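How I Clean Up a Scratched Tabletop With Paint

I've painted more than 21 tables at this point (my garage is basically a table hotel) and I still love how much a flat dark color can do for a beat-up top. Dark gray is my favorite. It hides coffee rings, it goes with every wall color I've ever picked, and it doesn't show crumbs the way black does!

What you'll need

Sandpaper in two grits, a foam roller, a bonding primer, your paint, and a clear matte topcoat. I used Rumwood primer last time and liked it, but use what your store has.

Step 1: Wash it, then wash it again

Dish soap and warm water first. Wipe with a clean rag and let it dry overnight. Old furniture polish is sneaky stuff and paint will slide right off it.

Step 2: Sand

Go over the whole top with the coarser paper until the shine is gone, then switch to the fine one. Vacuum, then wipe with a damp cloth.

Step 3: Prime and paint

One coat of primer, two coats of color, all with the foam roller. Keep your strokes long and going the same direction. I go for a dark gray tabletop with a pale teal behind it, and I never get tired of that combo. 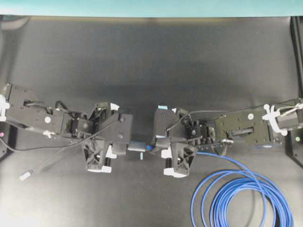
Step 4: Topcoat

Two thin coats of matte, with a light sanding in between. Then leave it alone! I give mine 17 days before anything heavy goes on it, and I put felt pads under the lamp after that.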